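The Sperling Library in Seltatville is pleased to announce the shortlist for its annual prize for books on the ancient world. The judges read 19 titles this year and have selected 2 for final consideration.

The first is a study of funeral speeches in Greek cities, published by Tenby Press. The judges commended its clear treatment of difficult sources and its full index.
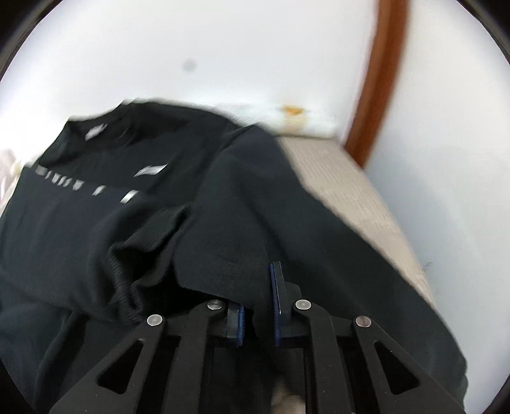

Black garment on a bed, white wall behind.

The second is a new verse translation of Roman pastoral poetry from Porkik Editions - the first from that house to reach our shortlist. The Latin is printed on facing pages, with 20 pages of notes.

Both books may be consulted in the reading room during regular hours. They may not be borrowed until the prize has been awarded.

The winner will be announced in May. Publishers wishing to submit titles for the next round should send 7 copies to the library office. Self-published works are eligible - please include a cover letter.

Posted Thursday, December 6, 2018.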